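The Robot Will Not Build Your Shelf

Every few months somebody comes into our workshop with a plan to have a robot do the boring part. I have been a member for long enough to see a fair number of these plans, and I've paid for a share of them through my dues, so I think I'm allowed an opinion. Mine is that home automation of handwork is mostly a way of moving the handwork somewhere else and then not counting it.

Take the latest. Anel Steyn and Thabiso Radebe want a pair of arms that can put together a project box: cardboard first, for practice, then thin plywood, then whatever members bring in. The arms are a kit called the Primus. The controller is an Oteck board. Together they cost the shop 423 dollars after a member discount, plus another 145 for cables, a second power supply and the replacement for the first power supply. That is cheap for what it is. I voted against it and lost, and I have no complaint about the vote.

My complaint is with the word "automatic," which was in the proposal six times.

I have put cardboard boxes together. So have you. You fold up the sides, you see that one flap is fighting you, you hold it down with a thumb you didn't decide to use. The whole job takes less time than finding the tape. To get a machine to do the same thing, the current thinking is that you don't write instructions at all. You do the job over and over with a pair of grippers in your own hands, record the motion, and let software work out the rest. Thabiso's target is 2,000 recorded tries. He said the number at the June meeting as if it were good news.

I asked what counted as a try. If you drop the screwdriver, is that a try? If the panel slides off the tray, do you keep it or throw it away? The answer was that it depends, and that mistakes can be useful. Maybe so. In my old job, which was furniture repair, mistakes were useful too, but we didn't keep all of them on a hard drive.

To be fair to Anel, she is careful. She redoes things. When Marthinus Mthembu complained that the tool kept ending up at a different angle in the jaws, she wrapped a strip of rubber around a spare handle and spent an evening seeing if it held better. I liked that. It was real shop work, the kind you learn by being annoyed. It was also a person solving the problem with her hands, and I can't find a line in the project budget where it shows up.

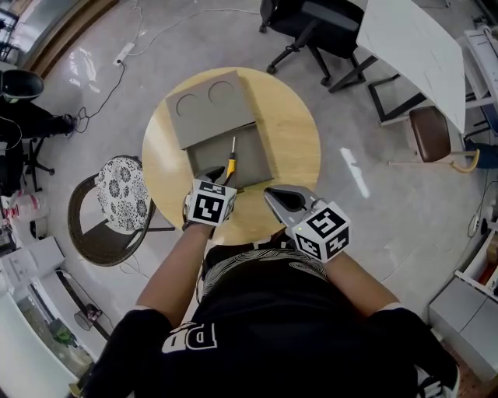
Holding a screwdriver by way of a gripper is hard in a way that surprised me. I took a turn. You lose the feel of the thing completely. I know how hard to press on board before it creases, and I couldn't have told you how I know, and with those jaws on I didn't know anymore. I was slow and clumsy and I gave up after ten minutes with a sore wrist. What the machine would have learned from me is how a skilled person works after you take away most of what made him skilled. I have not heard a good reply to this. Nokuthula Van der Merwe told me that people adapt, and that by the second week she hardly noticed the grippers. Fine. Then she has learned a new trade, and the trade is gripper operator.

The other side has a decent argument, and I'll give it as well as I can. Selamawit Birhane has arthritis in both hands and would like to keep making instrument cases. If two cheap arms could hold a panel square while she marks it, that would be worth more to her than my purity about thumbs. I agree. I'd go further and say it is the only version of the project I would have voted for. But a clamp also holds a panel square. We own a whole wall of clamps. Before we teach a robot to hold still I would like somebody to spend a Mokoena scrap bin's worth of plywood making her a decent jig, and I have offered to do it.

What I'd ask of the project is small. Write down the hours, all of them, including the rubber strip and the evenings spent untangling cables. Set a date when the arms have to assemble one box with everyone's hands in their pockets. If it works, I'll buy the next spool of whatever it is they need. The last one of these, the Tirutow sanding rig, ran for 2 afternoons and has been holding up a paint shelf ever since. It does that job very well.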